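Dichtungen altern im Regal
Ein Gespräch mit dem Leiter der Werkstoffprüfung bei Pimwood über Elastomere, Lagerfristen und den Druckverformungsrest

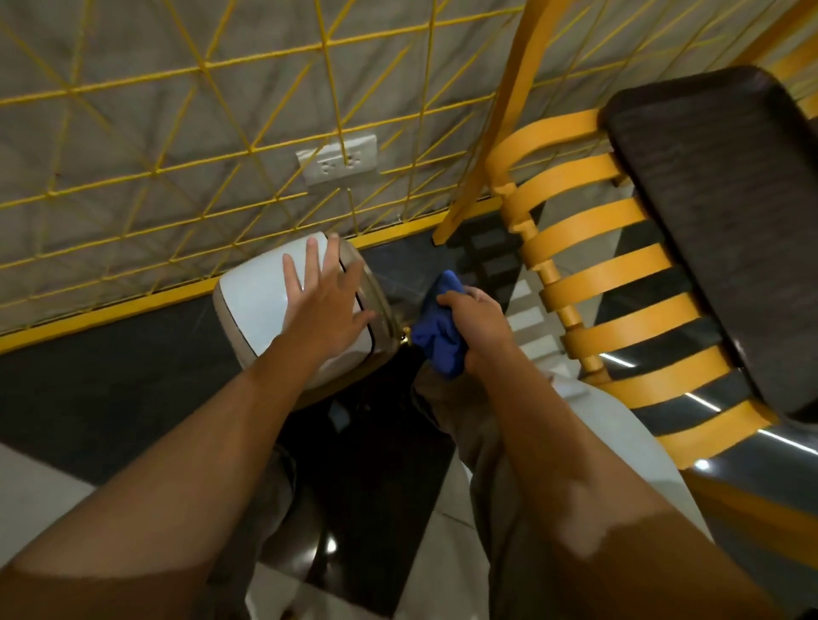
Weißer Behälter mit transparentem Rand, an der Öffnung ein blaues Tuch.

22. März 2022

Wer eine Vorratsdose, einen Filtertopf oder eine Hydraulikkupplung zerlegt, findet fast immer einen Ring aus Gummi. Er kostet wenig und bestimmt in vielen Fällen, wann das Teil ausgetauscht wird. Der Leiter der Werkstoffprüfung bei Pimwood befasst sich seit 34 Jahren mit solchen Ringen. Das Labor prüft im Auftrag von Herstellern und Händlern, überwiegend O-Ringe und Flachdichtungen.

Die häufigste Anfrage betrifft den Druckverformungsrest. Gemeint ist der Anteil der Verformung, der nach dem Entlasten bleibt. „Null Prozent heißt, der Ring geht vollständig zurück. Hundert Prozent heißt, er bleibt so flach, wie er eingebaut war“, sagt er. „Im Datenblatt steht dann eine Zahl, und die Leute vergleichen sie, ohne auf Temperatur und Prüfdauer zu achten. Ein Wert nach 24 Stunden bei Raumtemperatur sagt über eine Dichtung im Motorraum wenig aus.“

Für die eigene Prüfreihe mit dem Namen Skesavel hat das Labor EPDM-Mischungen von sieben Lieferanten eingelagert, jeweils verpresst und unverpresst. Nach 60 Monaten wurde ausgewertet. Die unverpressten Ringe lagen in der Härte noch innerhalb der Toleranz. Bei den verpressten streuten die Ergebnisse stark. „Zwei Mischungen hatten einen Verformungsrest über 45 Prozent, und das ohne erhöhte Temperatur. Beide waren schwefelvernetzt. Die peroxidisch vernetzten haben sich besser gehalten, das war zu erwarten. Der Abstand hat mich trotzdem überrascht.“

Warum wird dann überhaupt noch mit Schwefel vernetzt? Er verweist auf Preis und Verarbeitung. Schwefelsysteme seien bei der Vulkanisation unempfindlicher gegen Luftsauerstoff, und die Reißfestigkeit falle meist höher aus. Für dynamisch belastete Teile könne das den Ausschlag geben. „Eine Mischung ist immer ein Kompromiss aus einem Dutzend Eigenschaften. Wer nur eine davon spezifiziert, bekommt die anderen geliefert, wie sie eben anfallen.“

Ein zweites Thema ist die Lagerung. Ozon greift vor allem Kautschuke mit Doppelbindungen in der Hauptkette an, also NBR und Naturkautschuk. Die Risse entstehen quer zur Dehnungsrichtung. Im Lager in Toft hingen O-Ringe früher an Haken. „An der Auflagestelle ist der Ring gebogen und außen gedehnt. Genau dort reißt er. Wir legen heute alles spannungsfrei in Beutel, dunkel, weit weg von Elektromotoren.“ Leuchtstoffröhren habe man ebenfalls ersetzt, wegen des UV-Anteils.

Beim Reinigen sieht er die meisten vermeidbaren Schäden. Mineralölhaltige Mittel lassen EPDM quellen, und zwar schon in kleinen Mengen. Aceton sei für NBR ungeeignet. Er empfiehlt ein fusselfreies Tuch, lauwarmes Wasser und ein mildes Tensid, anschließend Trocknen bei Raumtemperatur. Gefettet wird bei EPDM mit Silikonfett. „Bei Silikonkautschuk nehmen Sie dagegen kein Silikonfett, das quillt. Diese Verwechslung haben wir mehrmals im Jahr auf dem Tisch.“

Von pauschalen Wechselintervallen hält er wenig. Im Haushalt genüge es, den Ring herauszunehmen und mit einem neuen zu vergleichen. Ist der Querschnitt deutlich abgeflacht, wird getauscht. In Anlagen brauche man eine Dokumentation ab dem Vulkanisationsdatum. Der Händler Cliltance druckt das Quartal inzwischen auf jeden Beutel.

Als Nächstes steht im Labor eine Reihe mit FKM bei tiefen Temperaturen an. Die Prüfkörper sind bestellt, die Kältekammer wird noch kalibriert.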